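Preretti: the sorting baskets set

Welcome! This is the notes page for Preretti, our collection of photos and clips of small things being sorted into plastic baskets. If you've ever tidied a craft cupboard and felt oddly pleased with the result, you're in the right place.

The current release has 2,706 items. Of those, 402 are stills and the rest are short clips. We add more every November.

The baskets are the ordinary slotted kind, in good strong colours (blue, red and orange), and they stand in a row on a light wooden table. The blue one is the widest, so it's a favourite for bulky things.

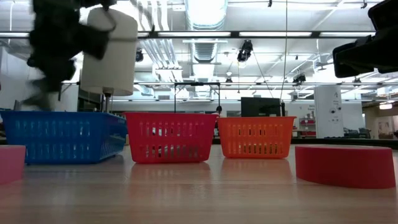 Labels go by basket colour first, then by what went in. Please keep "colour" spelled with a u in the label files, or the Teshome script won't find the column!

Known problems
- 2 clips have no label yet.
- The Stallau folder still uses the old basket names.

Notes and labels by Orysia Stelmakh and Svyatoslav Stelmakh. Last updated 11 February 2024. Corrections are very welcome, even tiny ones.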